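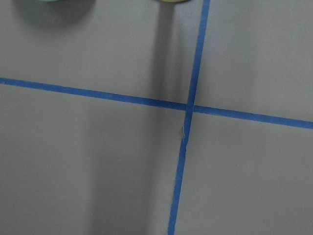 Figure 4. Tape crossing used as the wrist camera reference.

4. Comparing the padded finger with the bare one

The Kumarasinghe data sheet says the foam pad "improves hold on all household items." Treat that as a claim to be tested. Our runs at Onberg gave mixed results, and Songül Güneş asked for this section to be rewritten in August after two readers got opposite answers from the same arm.

4.1 Fit the foam pad to the gripper and tighten the bracket by hand.

4.2 Jog the wrist over a tape crossing and save the pose as HOME_X. Use a crossing for this. A plain stretch of tape will let the software lock on anywhere along the line, and it will report success when it does.

Note: Torn or lifted tape edges can throw off the edge finder. Replace the strip or pick another crossing.

4.3 Move to the cutting board and stop above it. Check the wrist view before lowering.

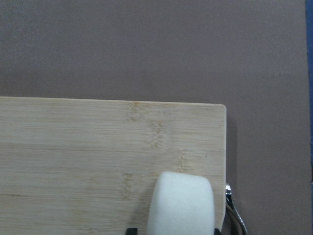
4.4 Lower in small steps until the pad touches, then write down the height the controller gives you. Do this 3 times. If the readings disagree, don't average them – find out what is moving.

Caution: The pad compresses. The controller doesn't know this and will go on pushing. Keep a hand on the stop button.

4.5 Set the force limit to 1422 in the Skutham controller. The factory value is 2249, which we have yet to see a good argument for. The units are not given anywhere in the menus.

4.6 Go to the plate position and bring the gripper over the plate. Compare what the wrist camera reports with what you see from above.
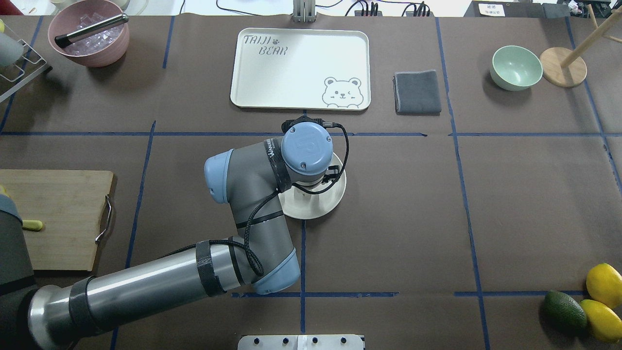

4.7 Check the cable for slack at this reach before you start the lift. The Gusthorpe mounting guide calls the strap positions "self-adjusting." They are straps. Move them yourself.

4.8 Run the lift with the pad, then take it off and repeat from step 4.2. Log every miss, including the ones the software marks as "partial success."

Note: Do not compare runs made with different force limits.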